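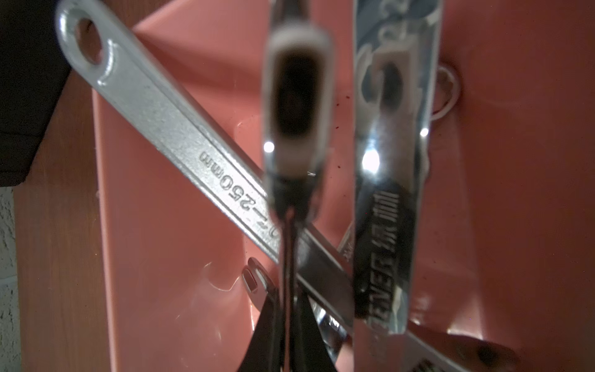
Every town library should lend more than books. Sekberg started doing it 11 years ago, and the shelf behind the front desk now gets more use than the reference room. Most households need a good adjustable wrench once or twice a year, and a silver one marked 250mm, in a pink plastic bin with other metal hand tools, can serve a whole street. Buying one each makes little sense when it will spend its life in a drawer.

The usual objection is loss. Elsa Kettunen raised it at the July budget meeting, and it was a fair question. Sekberg made 1029 loans last year and wrote off 19 items, most of them cheap ones. Paperbacks go missing too, and we don't close the fiction section over it.

I would go further and drop the deposit. It is 53 dollars for anything with a motor — more than some of the people who need a drill can leave at a desk for a week. A library card is enough for a book on plumbing. It should be enough for the tools to do the plumbing.

Abena Ofori

Last updated: 2019-05-27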